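Dirkberg 14 Band-Pass Filter

Order code 3176

A receive filter for amateur television stations and repeaters, made by Dirkberg and sold by Falano. It goes between the aerial and the receiver and cuts down strong signals from nearby transmitters. Receive only. Do not transmit through it.

In the box
Filter, 2 N-type sockets fitted
Short jumper lead
Fixing screws
Test sheet signed by Jong-dae Ban

Fitting
Keep the lead to the receiver short. For masthead use, put the filter in a weatherproof box with the sockets facing down. It needs no power and has no user adjustments.
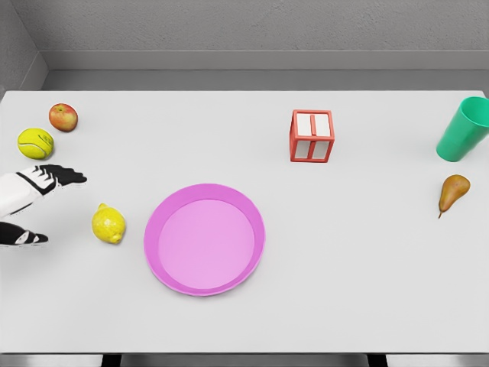 Delivery and returns
Sent from our Narkerdale workshop. The next batch is due in February 2026. Unused filters can be returned in the original box with the test sheet.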